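Kit de marcação Dumusell para células com robô: vale cada minuto de montagem

Comprei o kit da Dumusell em junho, depois de ler meia dúzia de normas sobre robôs que trabalham perto de gente e ficar sem saber por onde começar. A norma fala em avaliação de risco, espaço compartilhado, limite de velocidade. O kit põe isso no chão e na parede - fita, etiquetas, fichas plastificadas e um caderno de procedimentos de 346 páginas que eu li quase inteiro (sim, com gosto!).

O caderno é o melhor da caixa. São 14 fichas de boas práticas, cada uma com um campo para assinar e outro para a data da próxima revisão. A minha preferida é a de manuseio de recipientes com líquido: pegar abaixo do ombro da garrafa, manter na vertical durante todo o trajeto, conferir a tampa antes do turno e combinar por escrito a altura de passagem perto de quinas de mesa e gavetas abertas. Parece óbvio, mas eu nunca tinha visto alguém escrever isso tão bem.

A fita adere bem no piso cerâmico e sai sem deixar cola. Já as etiquetas menores são fraquinhas, e a tradução para o português tropeça: "parada de emergência" aparece de três jeitos diferentes. Num material sobre padronização, isso incomoda.

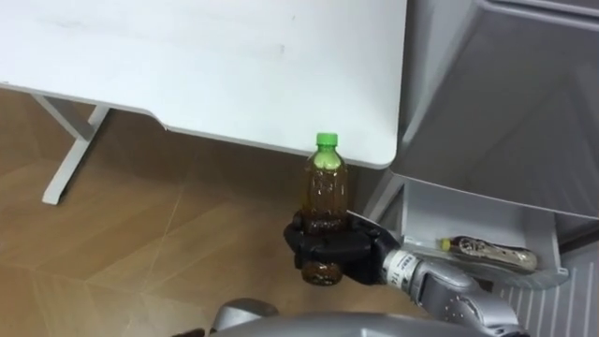

Outra coisa que me ganhou foi a ficha de gavetas e portas. Ela pede que se decida de antemão quem fecha, a pessoa ou o robô, e em que momento o braço pode passar por ali. Adotamos a regra e ela já foi parar no nosso checklist da manhã, junto com o teste do botão de parada.

Paguei cerca de 700 reais com frete. O kit da Muto custa menos, só que vem sem o caderno, e para mim o caderno é metade da compra. Nota 5 para o conteúdo, um pouco menos para as etiquetas. Já encomendei um segundo para a outra sala!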